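Grerwood laundry room: where we've got to by the end of January

Hello Mpho,

You asked for a quick update before the next payment, so I'm writing this with a cup of tea in the folding corner (we have a folding corner now!).

The big news is that the shelves are up. We spent 542 pounds on them against the 500 we'd planned, and I've taken the extra 42 out of the paint money, as the old paint scrubbed up far better than I'd feared. That still leaves us comfortably inside the 2000 you gave us.

Sorting is going well too. Rakiya Akinola has taken charge of the donated bedding and she's ruthless, bless her. Anything torn goes in the rag bag, anything decent gets washed, folded and labelled by size. We've got 55 duvet covers ready to go out to families, and the pillowcases are catching up. Fitted sheets remain my sworn enemy.
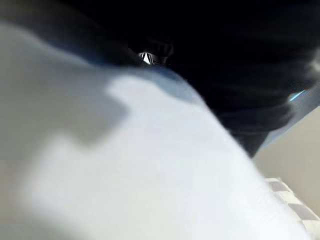
We've also stopped mixing the lights and darks, after a navy blanket turned a whole load the colour of dishwater in the first week. Two baskets by the door have sorted that out, and people are mostly using them.

Still to do: a second drying rack, hooks for the bags, and a proper list on the wall so the evening lot know what's been washed. I'd like to get the rack ordered from Skestaten before the spring rush, if you're happy with that. Could you let me know? Receipts are in the blue folder whenever you want them.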